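Walk-through checklist with my comments, Shiferaw building, second floor
Done 24 Jan 2023. Walked by me (Hiwot Mekonnen), with Mesfin Mamo for the stairs and the electrical closet.

Hi all! Same checklist as last time, same order, and I've put my comments under each item so you don't have to decode a column of ticks. OK means leave it alone. FIX means somebody's name is next to it. WATCH means I'll look again in August.

1. Doors and ways out

Main stair door closes and latches by itself: OK. It used to need a shove from the inside, and Mesfin moved the closer arm over one notch. Lovely. Please don't prop it, even with the nice doorstop.

Back stair door: FIX (Ibsa Yimer). It latches if you let it go from wide open, but if you let it go from halfway it just rests against the frame. I tried it over and over because I thought it was me. It isn't me.

Exit sign lit, both faces: OK on the main stair. On the back stair the side facing the kitchen is noticeably dimmer than the other one. WATCH, and Ibsa, if you're up the ladder anyway, have a look.

Hallway clear to full width: FIX (everybody!). There were flattened Cirkus boxes leaning along the wall outside the supply room, and a coat rack that has started creeping toward the middle again. I moved the coat rack. The boxes need to go down to recycling the same day they get emptied, and yes, I know the cart has a bad wheel.

2. Fire extinguishers

Unit 421, by the main stair: OK. Pin in, seal in, needle in the green, tag signed.

Unit 522, by the kitchen: FIX (me). Pin and seal are fine, but the tag has gotten splashed so many times that I can't read the last signature. I've asked for a new tag. I'd also like to move the bracket away from the coffee machine, because right now you have to reach past the hot side to grab it. Selamawit pointed this out ages ago and she was right.

3. Desks, cords and things on the floor

No cords across a walking path: mostly OK! This was our worst section last time, so thank you. One leftover: an extension cord running under the rug by the window. I pulled it out and coiled it up. Cords under rugs are a no, they get walked on and you can't see when the jacket wears through.

Power strips plugged straight into the wall: FIX (Bereket Wolde). Found one strip plugged into another strip behind the tall shelf. Bereket has a longer one on order.

Cables hanging off desks tied up or tucked away: WATCH. Some are tied, some aren't. The Velcro ties are in the Jorken drawer, take as many as you want.

Plastic sheeting and packing: WATCH. If you're done with it, it goes in the bin by the freight elevator. It's slippery underfoot and it burns, which are my two least favorite things.
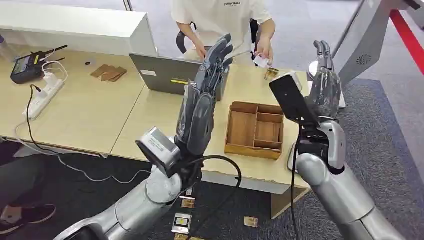
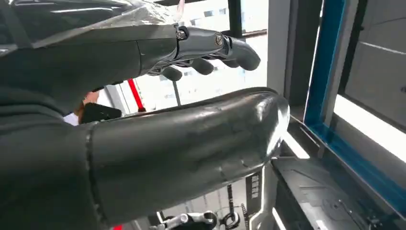
4. Kitchen

Fridge gap behind the unit dusted: OK. I got down on the floor with a flashlight for this one and was pleasantly surprised.

Microwave door seal: OK.

Toaster on its own outlet: FIX (Selamawit Yilma). The toaster and the kettle are sharing again, and when both are on, the breaker goes. Selamawit is going to label the outlets, since my sticky note fell into the sink.

Step stool: OK, rubber feet all there. This is the one for the high cupboards. The swivel chair isn't a stool, and I say this with love.

5. Electrical closet

Clear space in front of the panel: OK now. There was a bundle of Hidham floor samples in there, standing on end right against the panel door. Mesfin carried them down to the basement. If they're yours, go find them!

Breakers labeled: FIX (Mesfin). Most of the labels match. The one marked "copy room" seems to run the hall lights, and we don't have a copy room anymore. He'll go through with a plug tester one evening and redo the card.

6. Stairs

Treads and nosings tight: OK on the main stair. On the back stair there's one nosing strip lifting at the left end, third step down from our landing. FIX (Ibsa). I put yellow tape on it so you'll see it coming, please keep to the right until it's screwed down.

Handrail solid: OK. Mesfin hung his whole weight on it while I looked away.

Lights: OK. The timer gives you 25 seconds now. It used to be 20, and I kept getting stranded on the last flight with groceries.

7. First aid box

Restocked: FIX (me). We're out of the medium bandages and the burn gel is past its date. Gloves and eyewash are fine. If you take the last of anything, write it on the card inside the lid. The pencil is on a string now, so it should still be there.

Box visible from the hall: OK, once the calendar was moved over.

8. Leftover from last time

Window latch in the corner room: done, closes nicely.

Loose carpet tile by the printer: done, then undone. Bereket is gluing it again with the other glue.

Send your fixes to me when they're finished and I'll cross them off the copy taped inside the supply room door.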